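Workshop > Notebooks > Tote handling > September

We use cookies to remember your settings. Accept / Manage

Notebook, tote handling, September. Written by Maricica, after the early shift, 14:20.

Decha asked me to write down the things we talked about at the rack and not only the cycle numbers, so this entry is longer than usual.

Numbers first. Since the start of the month the arm has done 2655 bin moves. Of these, 654 needed a person to touch something: push a bin straight, pull two bins apart, or press resume. Last month I did not separate the reasons, this was my mistake. From now on I use three columns in the sheet: crooked, nested, other. Please fill them also when you are in a hurry.

Nested is the one which costs us most time. When two blue bins are stuck together the gripper closes on a doubled rim, the force reading goes up and it stops with the Diso fault. Troels says he can raise the limit. I would like that we wait with this, because then it will lift both and we will find out only at the packing table.
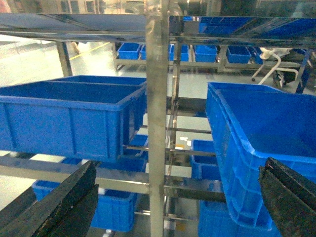

What changed for the people is harder to put in a sheet. Before, the one on bins walked up and down the aisle all shift and talked with everybody on the way. Now this person stays near the stop button and waits for the fault tone. Nikau told me that his back is much better but the shift feels longer. Preben said the opposite, he likes that he can finish the labels at the same time and go home with nothing left over. I write both opinions down, I don't think one of them is wrong.

One more thing from Preben. When the arm stops, the person who goes there feels that it is their fault, specially if Troels is looking at the screen. I had not thought about this. We agreed that the fault list is shown without initials. Troels has changed it already, before lunch.

Habits that we have to change:

– Empty bins come back to the rack single, not in stacks. I know it takes more room. The Putano people stack them by four on the cart, so someone must separate them before they go on the shelf. For now this is the bin person, and I count it as work, not as waiting time.
– Bins are pushed in until they touch the stop. A tilted one is readable for us, but for the arm it is not.
– Scraps and label backing go in the waste, not on the shelves.

Decha wants to try 2 people sharing the bin post, changing at the break, so that each one gets half a shift of walking work. I am for it. Nikau also. We start with the next rota and look again when it is finished.

Open points:

Sveinbjörnsson has not answered about the softer finger pads. I wrote again.

The Tundura training is still planned for only 14 people, and the night shift is not on the list. They are the ones who have nobody to call when it stops. I will ask Decha to move some places.

Troels to save the force curves for nested stops in the shared folder, without changing the limit.

Fault tone is too similar to the door tone. Preben went to the door three times this morning. Find another one.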